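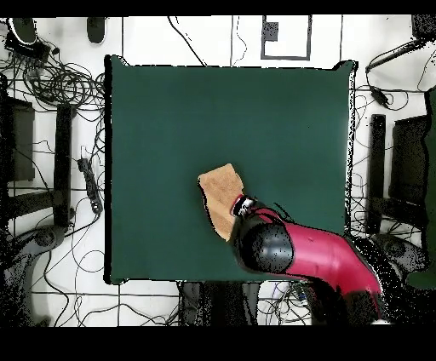
Rechercher sur le site OK

Essuyage des surfaces : Mirkari arrête le format de son article beige

Imprimer | Envoyer par e-mail

Mirkari a arrêté le format définitif de son article d'essuyage rectangulaire, de teinte beige, destiné au nettoyage des plans de travail et des tapis de protection. La production en série débutera en décembre sur le site de Mandach.

Le contrôle dimensionnel a porté sur 3 000 pièces, dont 2 991 ont été déclarées conformes. Les neuf autres présentaient un écart de longueur supérieur à la tolérance et ont été écartées du lot. Le contrôle de masse à sec, effectué sur un échantillon de 658 pièces, n'a donné lieu à aucun rejet. 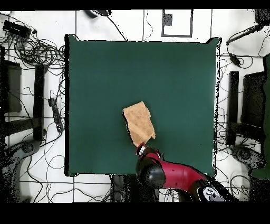 Le coloris clair a été retenu pour son contraste avec les supports vert foncé, sur lesquels la pièce se repère sans éclairage d'appoint. La version grise, proposée au catalogue précédent, ne sera pas reconduite.

La distribution est confiée à Adov, qui livrera les collectivités et les ateliers par cartons de 14 pièces. Les commandes portant sur l'ancien format seront honorées jusqu'à épuisement du stock conservé à l'entrepôt de Mussa. La fiche technique, avec les consignes de lavage et de séchage, sera jointe à chaque carton.

Imprimer | Envoyer par e-mail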